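Primera vez en Urkska con niños: ¿isla o pueblo para dormir?

Publicado por Perihan Sezer
26 de febrero de 2025

¡Hola a todos! Por fin nos hemos decidido y este verano nos vamos los cuatro a la costa de Urkska (mis hijos tienen seis y nueve años y ya están preparando la mochila, no os digo más). Tenemos cinco noches y no consigo aclararme con el alojamiento. Por un lado están las cabañas de la isla de Flivwood, que me tienen enamorada desde que vi el embarcadero. Por otro, los apartamentos de Kaplan, el pueblo del puerto, con supermercado y farmacia a mano.

No llevamos coche. Nos encanta caminar, remar un poco y cenar pronto. ¿Merece la pena dormir en la isla o es mejor ir a pasar el día? ¿Hay que reservar el barco con mucha antelación? ¡Mil gracias!

Canan Akgül

¡Isla, isla, isla! Nosotros fuimos con tres niños y todavía hablan de ello en el desayuno. Las cabañas son sencillas, con dos literas y una cocinita donde cabe una persona (si se lleva bien con la nevera), pero sales por la puerta y estás en el sendero del faro. Por la tarde, cuando se va el último barco de excursionistas, queda una calma preciosa y los críos pueden ir solos hasta la cala pequeña, que cubre poquísimo.

El barco tarda 25 minutos y sale del muelle viejo de Kaplan, el que está detrás de la lonja. En temporada conviene reservarlo al mismo tiempo que la cabaña, porque los de las diez de la mañana se llenan enseguida. Nosotros escribimos en enero y nos contestaron en el día, encantadores.
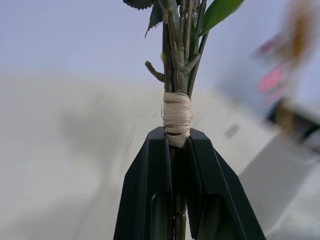
Lo que sí os recomiendo es hacer la compra grande antes de embarcar. En Flivwood hay una tiendecita con pan, leche, fruta y helados, pero abre a ratos. Y apuntaos a la salida en kayak con los de Brulten – llevan chalecos de talla infantil y paran a merendar en una playa a la que no se llega a pie. Mi hijo mediano, que le tiene respeto al agua, acabó pidiendo repetir. Si os toca un día de viento la cambian de fecha sin problema.

Ah, y la cuesta del mirador se hace bien con niños de esa edad. Más de 30 escalones al final, con barandilla, ¡y arriba se ve toda la bahía!

Jong-dae Cha

En pueblo también se está bien. Apartamento con lavadora, que con niños se agradece. El barco de vuelta de la isla salía a las seis y nos dio tiempo a todo.

Doğukan Demirtaş

Yo haría mitad y mitad: tres noches en Flivwood y dos en Kaplan. Empezad por la isla, que así llegáis con ganas, y dejad el pueblo para el final, con la estación de autobuses a cinco minutos andando. ¡El paseo del puerto al atardecer es una maravilla! Hay un puesto de buñuelos de pescado junto a la rampa, pedid los de hierbas.

Un detalle sobre las cabañas: las que dan al norte son más frescas y más tranquilas, las del sur tienen mejores vistas pero les da el sol desde muy temprano. Con niños que madrugan os dará igual, claro. Preguntad también por las sábanas, que cuando fui yo se pagaban aparte.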